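Open Day at the Sulunen Laundry Rooms, Hekbridge

I have been to open days at a brewery, a lighthouse and a place that made hinges, and I went to this one with the lowest hopes of the lot. The invitation promised "a morning among washing machines." It had gone out to 231 households in Hekbridge, and by half past ten I had met what I took to be all of them, mostly in the line for coffee.

Kalevi Laaksonen led our group. He has strong feelings about lint. We got the history of the building (a Riquelme shoe warehouse until 2000, then nothing, then pigeons) and were shown the folding tables, which we were invited to lean on. Several people did, with approval.

The front-loaders were what most of us had come for, if we're being generous about why anyone had come. One stood with its door wide open, showing off its steel drum, and at the foot of it sat a cream plastic basket with a teddy bear in it. The labels on the front are in Chinese, caution triangle and all, so the finer points of the warnings were lost on me. Laaksonen's own rules were simpler: empty the pockets, wipe the rubber gasket, leave the door open when you go home. I do none of these. 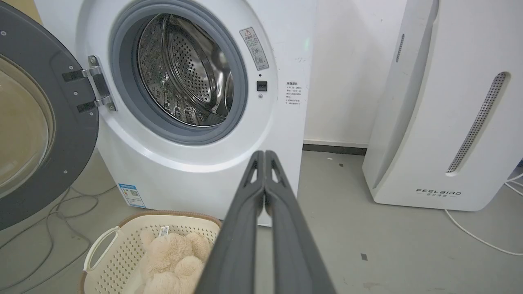 Merja Tikkanen wanted it known that stuffed animals should go inside a pillowcase, tied shut, on a cold gentle cycle, and that anyone who put one in the dryer on high deserved what came out. She had lost a rabbit that way in August. The group took this harder than the shoe warehouse.

After that came the dryers, which went on for about 102 minutes by my reckoning and nine by the clock on the wall. There was a leaflet on spin speeds from an outfit called Dirnino, and I took two, having forgotten I was already holding one.

Parking is behind the building and fills early. The coffee is free and tastes faintly of fabric softener. I went home and wiped my gasket, and I would rather not discuss what was in it.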